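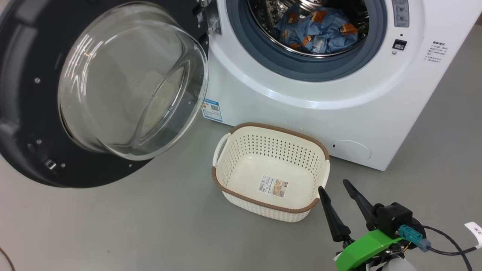

Laundry Unloading with the Ploridik Gripper Kit
Stellan Rustad and Alvar Haugen
14 January 2026

1. Purpose

Our course asked each pair to review a commercial robot kit on one household task. We chose the Ploridik two-finger kit, sold by Skorutar, and the job of moving clothes from a front-loading washer into a basket on the floor.

2. Setup

The kit came with the fingers, motor units, green mounts and a wrist camera. Assembly took two people 157 minutes. The manual covers the mounts well but says little about cable routing, and we rerouted the right-hand cable twice. The load was blue fabric with a bear print, easy for the camera to pick out against the steel drum.

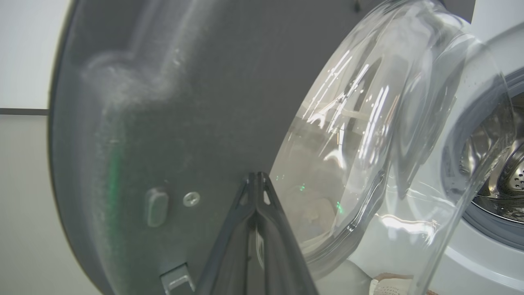
The door gave us more trouble than the cloth. Glass reflections confused the depth estimate, and the supplied software, Kunport, often placed the rim too close. We added a fixed offset of 7 mm, which helped – though only with the door fully open.

3. Results

We ran 205 attempts over the term. Most failures were grasps that closed on a single fold and slipped. Dropped items usually landed near the basket handle.
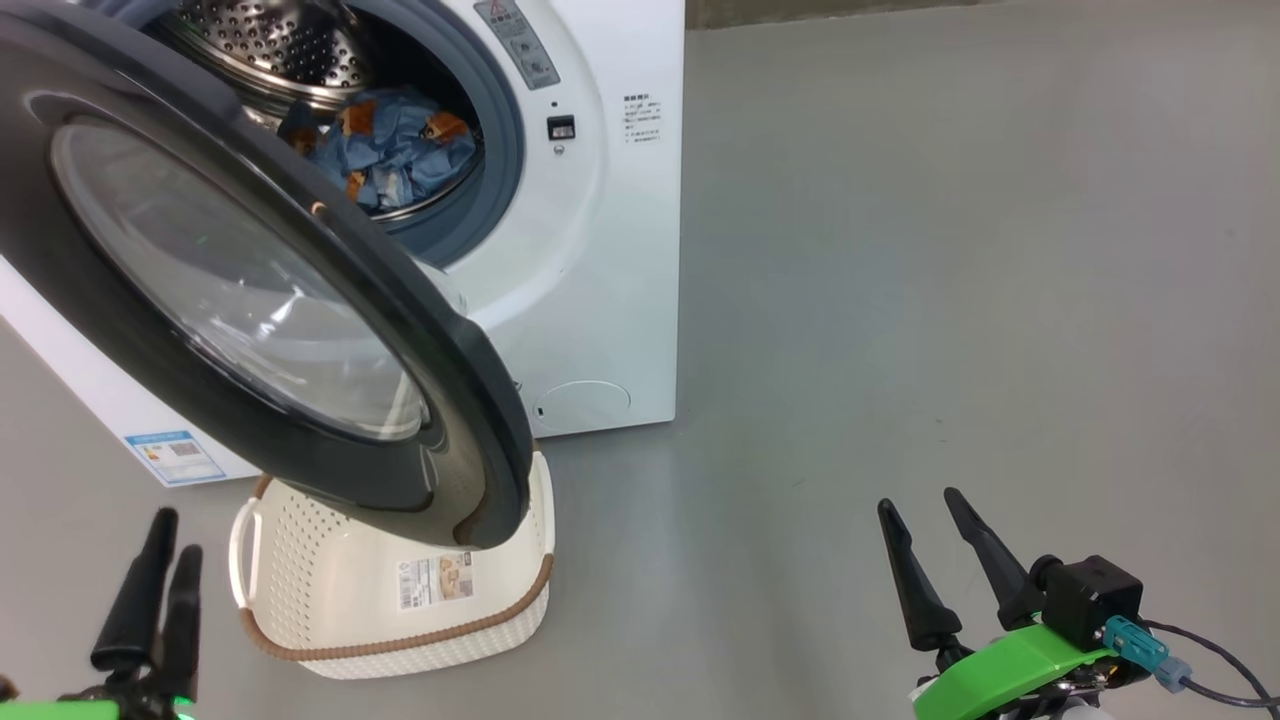 Moving the basket closer to the machine shortened the arm's path but left less clearance under the door. We kept it close and slowed the arm.

4. Assessment

The fingers are sturdy and the price is fair for a school lab. Kunport needs better handling of glass. Support answered our questions in about 5 days.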